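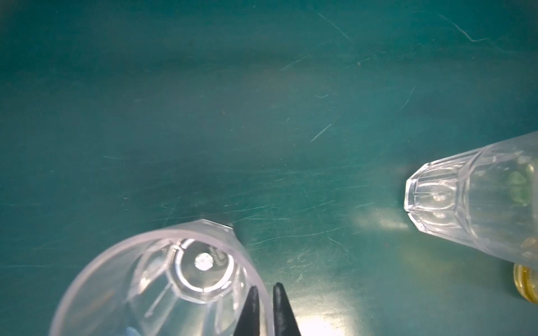 Figure 1. Wrist camera view with the fingers on either side of the cup rim.

Rim Grasping of Clear Cups with the Lunde Arm

Girero Community Workshop, Bench Automation Guides
Prepared by Sumathi Unnithan

Scope

This guide covers the setup of a rim grasp for clear plastic cups on the Lunde tabletop arm. It applies to members who have completed the arm safety session and have their own login on the bench computer. Members building a Lunde at home may follow the same steps, provided that the wrist camera is mounted according to the May revision of the bracket drawing.

Before You Begin

You will need the following:
The Lunde arm with slim black fingers fitted
The wrist camera, connected and focused
Two or more clear plastic cups
The Venis control program
A 2 mm hex key

Clear the area under the arm of tools. Confirm that the stop button is within reach of the operator.

Step 1. Set the lighting

Clear plastic is difficult for the camera because the table shows through it. Switch off the lamp directly over the bench and use the side lamp only. Some glare on the table is acceptable. In Figure 1 a bright patch lies immediately to the right of the fingers, but the rim can still be followed by eye. If glare covers the rim itself, move the lamp and check again.

Step 2. Choose the grasp point

Stand the cup with its mouth up. In Venis, open the Grasp page and select Manual. Jog the arm until the rim runs down through the gap between the two fingers, with one finger over the inside of the cup and the other outside it. Do not use the bright ring at the bottom of the cup as a guide. New users often select it by mistake, as it is sharper on screen than the rim.

Step 3. Lower the fingers

Set the speed to 8 percent. Lower the arm in small moves until the fingertips are 7 mm below the rim. Stop at once if the cup shifts or tips. Raise the arm, return to Step 2, and correct the position.

Step 4. Close and lift

Set the grip force to the lowest value and close the fingers. Raise the force one level at a time until the cup can be lifted without slipping. Hold it for 60 seconds. A wall that bends inward indicates too much force.

Step 5. Save the position

Select Save Grasp and enter your member name and the cup type. Positions saved without a cup type are removed at the monthly cleanup.

Cups Lying on Their Side

The second cup in Figure 1 is lying on its side, with its base toward the left. The settings above do not apply to a cup in that position. Use the Bitano side grasp guide, or set the cup upright by hand with the arm stopped.

Maintenance

Check the finger screws before each session. Wipe the camera lens with a dry cloth. Report loose cables on the bench sheet.

Last reviewed Saturday, November 27, 2021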